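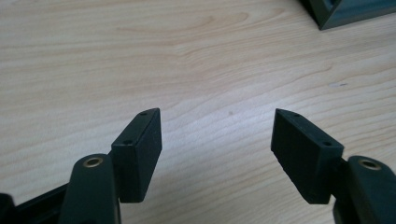
Jurnura table top, pale grain

Item no. 2471. Thickness 33 mm, depth 70 cm, length made to order.

The Jurnura is our lightest top in colour, nearly cream, with fine wavy lines in tan and light brown. In places the grain makes long ovals and loops. Every piece is different, so please do not expect the same pattern twice. Small dark specks belong to the wood and are not accepted as a fault.

Care: wipe with a soft cloth, only a little damp, and dry at once. Grey smudges can be cleaned with mild soap. Please do not use scouring powder.

The top is delivered without legs. It fits both Dilero frames, the fixed and the folding one. Delivery takes 2 weeks, in December somewhat longer.

For samples or special lengths please write to Josée Beaudoin in the Zetik workshop.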